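4.2 What the work became for the kitchen staff

We had gone to Ornton expecting to write mostly about time. The company had told us in our first meeting that the shared kitchen on the second floor was the part of the building that staff complained about most, and that the two-armed machine supplied by Doolan would hand back the minutes that people were losing there every day. Time does come into what follows, but it took up a much smaller part of the interviews than we had planned for, and after the first few conversations we rewrote our question sheet to leave more room for everything else people wanted to tell us (which was a great deal, and we are grateful for it).

The kitchen crew at Ornton was made up of 3 people before the trial and was still made up of 3 people when we left. Their jobs had changed all the same. Before, the day was built out of small tasks that ran into one another: clear the counter, put the cups away, restock the dry goods, wipe down, start again. With the machine taking on a share of the picking up and putting down, the crew found themselves spending long stretches getting the room ready for it. Cups had to be left with some space around them. Packets that used to be pushed back against the wall in any order now had a row of their own. One member of the crew told us she had begun to "set the table for it," and the phrase stuck with the others, who used it in nearly every later interview, sometimes fondly and sometimes with a good deal of weariness.

We want to dwell on this preparing work because it does not show up in the logs. The Nikham software that schedules the machine records each pick as a start, an end and a result, and over the trial it stored 342 picks from the kitchen alone. The tidying that came before a pick has no entry. When the facilities manager showed the crew the weekly chart, meaning it kindly, the first thing they asked was where their part was. After some back and forth a paper sheet was taped up by the door so they could note their preparation time by hand, and over April those sheets came to 790 minutes. We would not lean too hard on that number, as the sheet was sometimes forgotten on busy days, but it was the first time that anyone in the building had written this work down.

The second change was to the way people talked with each other. Several office workers said they used to chat with the crew while rinsing a cup, and that they now tended to put the cup down where it was supposed to go and leave, so as not to be in the way. The crew noticed this too. "I know who is on vacation by whose cup is missing, but I don't hear where they went anymore," one of them said. Studies of service work in Asia and elsewhere have described a similar thinning out of small talk when a counter is automated, and we had read them before we came, but it was still a little sad to hear it put that way over coffee.

Not all of it was loss, and we would be giving a lopsided account if we stopped there. The oldest member of the crew has a bad shoulder and was very glad to do less reaching across the counter. The youngest had learned to restart the machine and to adjust its grip settings, and by the end of our stay she was the person other departments called when they wanted to know what it could manage. She had asked for this to be written into her job title. At the time of our last visit the request had been received warmly and had not yet been answered, and she brought it up again as we were putting on our coats.

Handles came up more often than any other topic. The crew had strong views on which way a mug should face when it is left for the machine, and they had passed these on to the office floor in a 45 minute session that people remembered as good fun. Figure 3 gives two views from the kitchen, where the counter space is shared by the cups and the dry goods. 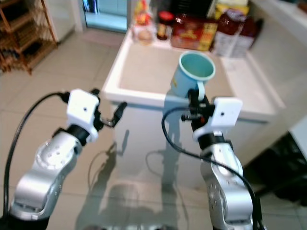
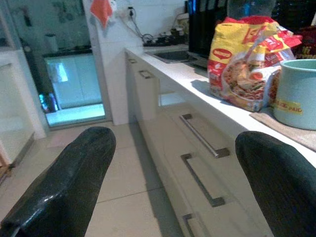 Figure 3. Work at the kitchen counter. First view: the right gripper at the handle of a light blue mug, with groceries along the far end. Second view: the counter and cabinets seen past the two gripper fingers, with a multipack of instant noodles on the countertop.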